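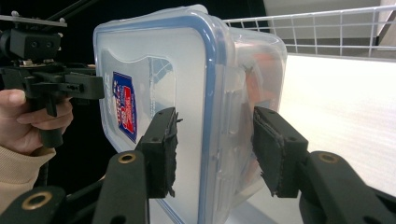

*Page last changed: December, for Skellent 4.2*

## 3. Setting up a ticketed dinner

Right, so you've got your account going and your venue details are in. Now for the part I like best, putting an actual dinner on sale! I run the bookings for the long-table nights at the Dollville hall, and I wrote this section after doing the whole thing wrong a couple of times (more on that in the cautions). I'll use our winter wine dinner all the way through so you can see real numbers.

Skellent treats a dinner differently from a tasting or a cellar-door visit. A tasting is a rolling list of time slots. A dinner is one sitting, one menu and a fixed number of chairs, so please pick **Dinner** and stay well away from **Session** even though Session is at the top of the list.

### 3.1 Before you start

Have these handy:

- your seat count, after you've taken out chairs for the band and the winemaker
- the price per head and what it includes
- the menu, even a rough one
- your liquor licence number (it prints in the footer of every ticket)
- the name of your payout account, spelled the way the bank spells it

You can save a half-finished dinner and come back to it, but drafts that nobody opens for 43 days get cleared out. I lost a lovely spring menu that way and had to type it all in again from a photocopy.

### 3.2 Create the event

1. Sign in and go to **Calendar > New > Dinner**.
2. Give it a short name. Ours is "Winter Long Table". Anything past the first line gets chopped on a phone, so leave the flowery stuff for the description.
3. Set **Doors** and **Seated**. These are two separate boxes. We open the doors at 6 pm and seat everyone at 6.45 pm, which gives people time to find the coat rack and get a glass in hand.
4. Choose the room. If you only have one room, it's already filled in.
5. Under **Closes**, pick when you want bookings to stop. I close ours at noon two days ahead so the kitchen can order the fish.
6. Click **Save draft**. Don't publish yet!

> **Note:** The event number at the top of the screen is the one support will ask you for. Ours was 974 and I've written it inside the cover of the bookings diary.

### 3.3 Lay out the tables

You get two choices here, **Open seating** and **Named tables**. For a long table I'd go with open seating every time, and let people sort themselves out on the night. Named tables are better if you've got groups booking as a lot, say a footy club or somebody's sixtieth.

1. Open the draft and click **Seating**.
2. Pick your style.
3. For named tables, click **Add table**, type the number of chairs and give it a name. We use grape varieties, and people do get a bit competitive over who's on Furtună (it's a red our neighbours up the road planted, and there's never enough of it).
4. Tick **Keep groups together** if you want it. With this on, Skellent won't split a booking over two tables, but you may end up with odd single seats that are hard to sell.
5. If you've got people in wheelchairs or with prams coming, use **Clear space** at the end of a table. It takes the chair out of the count properly. Don't just leave a chair unsold and hope.

> **Caution:** Changing from named tables to open seating after you've sold tickets wipes every table choice. The bookings stay, the table names go, and there's no undo. I did this at nine in the morning on the day of a dinner and spent the rest of it on the phone.

### 3.4 Menu and courses

1. Click **Menu > Add course**.
2. Type the dish, then the wine that goes with it in the second box. Leave the wine box blank for a course that hasn't got one and it simply won't print.
3. If guests get a choice, click **Split course** and add the second dish. The booking form will then ask each person which one they'd like.
4. Set the **Dietary** questions. The standard list covers vegetarian, vegan, coeliac, nuts, shellfish and dairy, and there's a free box for everything else.
5. Click **Preview** and read it out loud. Sounds silly, but I've caught more spelling mistakes that way than any other.

A word about the free box. People write whole letters in it! The kitchen sheet only prints the first line or two of each answer, so before service go to **Guests > Notes** and have a proper read through. If something matters, like an allergy, click the little flag beside it and it'll print in bold with the guest's seat.

### 3.5 Prices and deposits

1. Go to **Tickets > Add price**.
2. Put in the full price with tax already in it. Skellent works the tax out backwards for the receipt.
3. Add a second price if you're doing a no-wine ticket. We do, for drivers and for anyone who'd just rather have the cordial, and it sells better every year.
4. Choose **Full payment** or **Deposit**. With a deposit you also need to pick the date the rest falls due, and the reminder goes out by itself.
5. Under **Refunds**, write your rule in plain words. It shows on the checkout page right above the pay button.

> **Note:** A single dinner can't take more than 3,000 dollars in deposits until your payout account has been checked. It usually clears overnight. If you're putting on something big, get that done first and save yourself the fright of seeing **On hold** beside all your bookings.

### 3.6 Link up Fornura (optional)

Fornura is the label and docket printing add-on. You don't need it for a small dinner, but if your kitchen works off paper dockets it's a real help. Ours lives beside the pass and prints a docket for each table as we mark it seated.

1. Plug the printer in and turn it on before you open Skellent.
2. Go to **Settings > Add-ons > Fornura** and click **Find printer**.
3. When it shows up, click **Test docket**. You should get a short slip with your venue name and the time.
4. Pick what goes on a docket. I have seat, dish and flagged notes, and nothing else, so chef can read it from arm's length.
5. Click **Use for this event**.

If the printer isn't found, check that it's on the same wi-fi as your tablet. Halls and sheds often have a guest network and an office network, and the printer will cheerfully join the wrong one. Error 544 means the lid's open or the roll's run out. Turn it off, reload it, close the lid till it clicks, and turn it back on.

> **Caution:** Dockets print once. If you reprint the whole run in the middle of service, the kitchen will have two of everything and may well plate two of everything. Reprint by table instead, from the **...** menu.

### 3.7 Publish and test

1. Go back to the draft and click **Check**. Anything missing shows in orange.
2. Fix the orange bits.
3. Click **Publish**. You'll be given a web link and a square code for posters.
4. Open the link on your own phone and book yourself a seat, all the way through to payment.
5. Check that the confirmation email turned up, and look in the junk folder if it didn't.
6. Cancel your booking under **Guests** and tick **Test booking** so it doesn't count in your sales report.

Please do the test on a phone even if you set everything up on a computer. Most of our guests book on their phones, and the menu looks quite different on a small screen. Long dish names wrap in funny places, and I ended up trimming "slow-roasted shoulder of lamb with garden rosemary" down to "slow-roasted lamb", which everybody ordered anyway.

### 3.8 If you sell out

Lucky you! Click **Waitlist > Turn on**. People can leave their name and how many seats they're after, and when something frees up Skellent offers it to the first group that fits. They get three hours to say yes before it moves along to the next lot. You can change that under **Waitlist > Time to answer**, and on the last day I bring it down to one hour.

To add seats by hand, go to **Seating > Extra chairs**. The kitchen sheet updates straight away, but a sheet you've already printed obviously won't, so bin the old one and print a fresh copy.

Door lists and checking guests in on the night are in section 4.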